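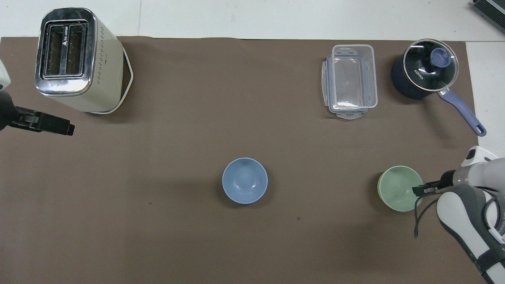

Toaster on the counter – what should go underneath it?

Home Kitchen Cleaning Storage Ask Log in
Print this page E-mail this page

Szu-yu Chang
3rd September

I have a cream toaster with two long slots, and crumbs get all over my white table. I put down a big sheet of brown paper and it helps, but it looks messy after a few days. The saucepan and food containers end up on the same sheet. Is paper safe under a toaster? It's an 900 watt one. I also don't know where to put the cord.

Cheng-en Poon

I wouldn't leave paper under it while it's on. Use a ceramic tile or a metal tray that sticks out a little on all sides. I bought a 30 cm tile at Skenness and it wipes clean. Keep the side with the little vent holes clear, so move the saucepan and the plastic boxes away before you make toast. Unplug it, let it cool and empty the crumb tray once a week – that does more than any mat. For the cord, loop the extra loosely behind it. Don't wrap it around the body.

Stiltdale

Same problem here. We keep ours in the cupboard and take it out in the morning.

Leung

Baking tray. Cost me nothing, I already had it. Paper is fine for when you're sorting out the cupboards but I'd take it up after.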